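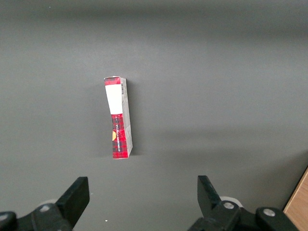
Teleoperation notes: small cartons

The carton task is now the default first exercise for new operators at Otik. It replaces the peg board, which took too long to reset and taught habits that had to be corrected later. The task is short: approach a single upright carton, close on it, lift it clear of the table, set it down upright, open, and back away.

Nesma Samir rewrote the operator sheet in August 2026 after going through 1650 demonstrations recorded on the Zimska stations. The main changes are as follows.

Start pose. The gripper starts fully open, with the carton in view of the wrist camera and ahead of the fingertips. Operators had been starting from wherever the previous run ended. Those recordings contain long, wandering approaches, and the policy trained on them wandered in the same way.

Alignment. Turn the wrist before moving in. A tall, narrow carton tips easily if one finger arrives early, and correcting the angle while the fingers are already beside it is the most common cause of a knocked box. Small offsets in how the carton stands are wanted in the data and should not be straightened by hand between runs.

Closing. Close at a steady rate and stop when the leader handle begins to push back. Thin board creases under very little force. A creased carton can stay in use until it no longer stands without help, then it goes in the recycling.

Pauses. Keep them under four seconds. Anything longer is trimmed automatically, and the trim sometimes removes the first part of the lift as well. If you need to think, stop the recording and discard it.

Failures. A dropped carton is marked as a failure and kept. A carton dropped, picked up again and placed correctly is marked as a recovery, which is a separate label in Metwally. Please do not use the success label for these. Adel Bouazza found some 30 of them in the success set last month and moved them by hand.

Cartons with a busy printed pattern remain in the rotation along with the plain ones. The first policy located plain white boxes well and was noticeably worse on checks and stripes, and it tended to aim for large blank label areas instead of the body of the box. Operators should grip the body at mid-height whatever is printed there.

The hand-guided version of the task, in which the operator holds the arm and moves it directly, is still available on Nutum only. It gives smoother paths, but the operator's hands enter the side camera view and those clips have to be masked. Use it for teaching the motion to new staff and use the leader arm for anything that will be trained on.

The two-carton version is planned for November. The current sheet is posted at each station, and older copies should be thrown out.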